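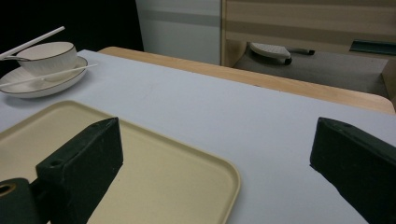
Last modified: April, Nalleo College, Department of Office Practice

Shared 60 times | 2 comments

Unit 4 handout: Receiving and registering incoming correspondence
Filippos Christodoulou, April

4.1 Scope of this unit

These notes accompany the Thursday lecture and should be read before the practical session. They deal with correspondence that arrives on paper, from the moment it enters the building until it has been passed to the person who must act on it. Electronic mail is treated in Unit 5. Outgoing post, franking and courier bookings are treated in Unit 6 and will not be examined here except where a reply must be linked to the letter that prompted it.

Students sometimes assume that the handling of paper post is a dying subject. Courts, insurers, landlords and public bodies continue to send letters on which dates of receipt have legal weight, and an organisation that cannot show when a letter reached it may lose the right to respond. The register described in section 4.4 exists for that purpose.

4.2 Terms used

Item. One envelope, packet or loose sheet as delivered. An envelope holding three letters is a single item until it is opened, after which each letter is entered separately under the same item number with a letter suffix.

Receipt. The point at which an item comes under the control of the organisation. For ordinary post this is delivery to the building and has nothing to do with when the envelope is opened.

Enclosure. Anything in the envelope other than the covering letter. Cheques, certificates and forms are all enclosures. So is a return envelope, although most registers do not record it.

Action officer. The member of staff to whom the item is passed. An item has one action officer at a time. Others may hold copies.

Dead item. An item that cannot be matched to any person, department or file after the enquiries in section 4.6 have been made.

4.3 The opening procedure

Post should be opened at a clear surface, away from the public counter. Food and drink are kept elsewhere. A plain pale worktop is to be preferred, as a small enclosure that has slipped from an envelope shows up poorly against a dark or patterned one.

The person opening the post proceeds in the order given.

First, items marked personal, private or confidential are set aside unopened and passed directly to the addressee. They are entered in the register by their outside details only. Where such a mark appears on an item addressed to a post and not to a named person ("The Bursar, Confidential"), the holder of the post is treated as the addressee.

Second, the remaining items are opened along the top edge. Each is emptied completely and the envelope is checked against the light.

Third, the date stamp is applied to the first page of each letter, in a blank area, without covering any words. Certificates, deeds, cheques and photographs must never be stamped. A stamped slip is attached to these with a paper clip. Staples are not used on original documents of any sort.

Fourth, enclosures are compared with the letter. If the letter mentions an enclosure that is missing, the words "encl. not received" are written beside the stamp with the initials of the person opening. This note must be made at the time. A note added the following day has very little value, and several disputes discussed in the seminar arose from exactly that.

Envelopes are kept for two working days. Envelopes bearing a recorded delivery label, or a postmark that differs greatly from the date of the letter, are kept with the letter permanently.

4.4 The register

The register may be a bound book or a table held in an approved system. At Nalleo the teaching copy is held in Ferkus, and students will be given a login at the practical session. Whatever form it takes, the register must record the following for every item:

Running number
Date of receipt
Date of the letter
Sender
Addressee, if named
Subject, in no more than eight words
Enclosures
Action officer
Date passed on

Running numbers begin again at 1 on the first working day of the year and are never reused. If an entry is made in error, it is struck through with one line and initialled, and the number stands. In Ferkus the same effect is obtained with the Void command. The Delete command is disabled for students.

Subject entries cause more difficulty than any other part of the exercise. "Letter from solicitor" is not a subject. "Claim for water damage, 2nd floor" is. The test is whether a colleague who has never seen the letter could find it again from the entry alone.

4.5 Sorting and passing on

Once registered, items are sorted by department and placed in trays for collection or delivery. One tray is kept for each department, with a further tray for items that are awaiting enquiry. Trays should be shallow enough for the contents to be seen without lifting them out. Items are laid face up with the most urgent on top, and a tray is never used to store anything other than post.

A delivery round takes place at fixed times. Two rounds daily will serve most offices of moderate size. The time of the last round should be displayed, so that departments know whether a further delivery is to be expected.
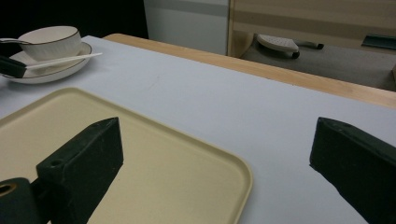 Yolanda Arboleda asked at the last session whether a letter placed in the wrong department's tray should be counted as passed on. It should not, and the register must be corrected. The date passed on is the date on which the item reached the right department. The first, mistaken entry is struck through in the manner described in 4.4 and the new date written in below. She also asked who is to make the correction, and on this practice varies. At Nalleo it is made by whoever keeps the register that day, on being told of the error by the department concerned.

4.6 Items that cannot be placed

An item without a clear addressee is dealt with by the steps below. No item is to remain at any one step for longer than one working day.

(a) The body of the letter is read for a reference number, a name or the mention of an earlier letter.
(b) The register is searched for the sender, going back twelve months.
(c) The item is shown to the departments thought most likely to know of it.
(d) The sender is contacted and asked for whom the letter was meant.

If all four steps fail, the item is marked as dead and held for a year in a locked cabinet. It retains its running number throughout.

4.7 Case study: the Betancur post room

Betancur is a property management firm with its main office in Grirkden. Before its post room was reorganised, letters were opened by each department separately and there was no central register. A tenant's notice was said by the tenant to have been delivered in good time and by the firm to have come late. Neither side could prove its account, and the firm settled.

An internal review then looked at one month's post. Of 181 items received in the sample, over 140 carried no stamp of any kind. Some of the stamped items bore the date on which the letter was read, which in one department was habitually the Monday after it came.

The firm took the opening of post away from the departments and gave it to two members of staff working in a single room. Department heads objected that their letters would reach them later than before. The delay was in most cases under an hour, and the objections were not renewed.

Points for the seminar:

Consider which of the terms in 4.2 the departments at Betancur had understood differently from one another.

Consider whether a register without stamping would have helped the firm in the matter of the notice.

Draft a short instruction (no more than one side) for a department head who wishes to go on opening his or her own post.

4.8 Practical session

Students will work in pairs. Each pair receives a bundle of 60 items, to be opened, stamped, registered in Ferkus and sorted within the period. One student opens while the other keeps the register, and the roles are exchanged at the halfway point. The bundles contain missing enclosures, misaddressed letters and one item that should not be opened at all.

Marks are given for accuracy of the register and for the treatment of enclosures. Speed is not marked, although unfinished bundles lose marks for every item left unregistered. Date stamps are to be returned to the desk with the lids on.

4.9 Reading

The departmental guide to registers, chapters 3 and 4, is required reading for this unit. Chapter 7 is optional and will be useful to those intending to take the records paper next term. Copies are held at the issue desk and may be borrowed overnight.

2 comments | Share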